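21 March 2025. Bench 2, glue shelf life

Opened the last tub of Flallura paste, batch 141, mixed in November and left on the top shelf by Zoila, who labeled it "fine." It is not fine. Skin on top, gray water underneath, smell of old raincoat. Stirred it for 7 minutes anyway and pasted up two strips of bookcloth on gray board.

Strip A lifted at one corner before I had finished writing "Strip A." Strip B is holding, though so would most things with a brick on them.

Kevin thinks the fridge would have saved it. Kevin also keeps his lunch in that fridge, so I'd like a second opinion.

Fresh Zement mixed for comparison, one part powder to five of water. Lumps. Marloes says sift first, and she has been saying it for years. Sifted the second lot — no lumps, very annoying. Both new strips are under the same brick as B.

Page counter on the old Benavides press reads 3,445. Nayeli wants it oiled before it goes any further. Used the thin oil, wiped the rollers twice, still got a brown stripe on the first sheet. Kept the sheet for her.

To do:
1. Peel test on all strips once the brick comes off. Pull slowly, Kevin.
2. Go through the small stuff: caps, box, whatever else has drifted onto the table.

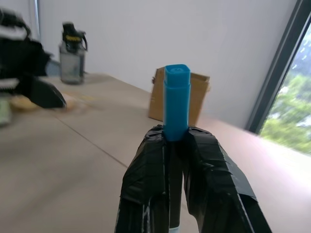

3. Ask Hortensia if the Cloltar order includes brushes or only the bill for brushes.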